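4.2 Preparing the Bread Station

The bread station is set up before any other part of the serving area. The Akero tray is used for sliced bread only.

1. Wipe the table top and allow it to dry fully.

2. Place the tray near the front edge of the table. The whole base of the tray must rest on the surface.

3. Lay the bread in the tray one slice at a time. Handle each slice lightly, as soft bread tears easily when pressed at the center.

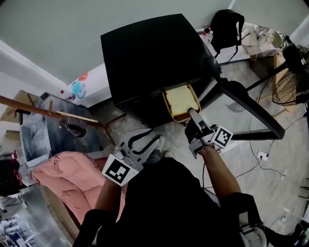 4.3 Keeping the Area Clear

1. Keep bags, bottles and packaging off the serving table. Store them along the wall.

2. Check the floor on all sides of the table for cables and power strips before carrying a loaded tray.

CAUTION: Cables on the floor are a trip hazard. Do not step backward from the table while holding a tray.

CAUTION: Do not direct a fan at uncovered bread. Moving air dries the cut face quickly.

Note: Replacement trays are ordered under part number 262. Requests are sent to Covadonga Campos, Valderrama Supply Office, Room 113.

4.4 Clearing the Tray

Remove all remaining slices, shake out the crumbs and wash the tray by hand in warm water. Dry it before storage.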